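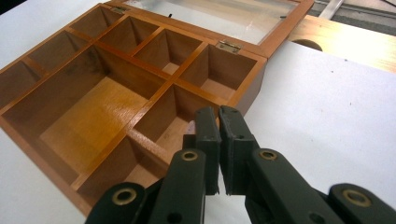 *2 min read*

**FOR IMMEDIATE RELEASE** — Saturday, January 18, 2025

**Praltema Winds names Ozan Ertürk principal clarinet, adds second Koston concert**

Praltema Winds has a new principal clarinet. Ozan Ertürk starts with the ensemble this month and plays his first concert in the chair at Sleiman Hall, Koston, on the opening night of the autumn season. Second night now added after strong early bookings. Same program both nights.

Ertürk comes to us from 12 years of freelance work — pit orchestras, chamber groups, a long stretch with the Tirka Quintet, which he still plays in when dates allow. He also teaches. Students at all levels, from first-year beginners to a couple now auditioning for conservatorium places.

"I subbed with this band one October and pestered them for a permanent spot ever since," said Ertürk. "The low reeds here are a joy to sit in front of. I'm looking foward to getting stuck in."

The program opens with a short fanfare and moves to a suite of Anatolian folk tunes, arranged for winds by Ertürk himself. Second half is marches and dances, plus a new piece for 20 players written by members of the ensemble. Running time a bit under two hours with interval. Final order to be confirmed in the printed program.
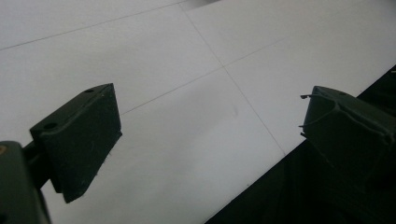 Rehearsals are open again this year. The last two before opening night will be free to the public, no booking, come and go as you please so long as you're quiet at the doors. School groups welcome but please email first so we can sort chairs. The program cover for the season is going plain as well, white panels split by thin grey lines, with the concert title set small in one corner. Printed copies at the door, gold coin donation.

Tickets are on sale now through the Sleiman Hall box office, in person or by phone. Concession and family prices apply. The hall seats 136 so please don't leave it to the night. Wheelchair spaces and companion seats are held back until the week of the concert — ask when you book. Parking behind the hall, enter from the side street, front gates will be be locked after dark.

Ertürk will also lead a clarinet workshop on the morning after the second concert. Bring your own instrument, music stand and a pencil. Music supplied. Players should be comfortable across the break and able to read in simple time. Spots limited, names to the ensemble office.

**About Praltema Winds**

Praltema Winds is a community and semi-professional wind ensemble based in Koston. It gives a full season of concerts each year, plus school visits and the odd outdoor gig in summer. New players are heard by informal audition. Currently short on bassoon and bass trombone, enquiries very welcome.

**Media**

Interviews with Ozan Ertürk by arrangement, weekday mornings preferred. Rehearsal access for photographers on request. Contact the ensemble office, Koston.

— ENDS —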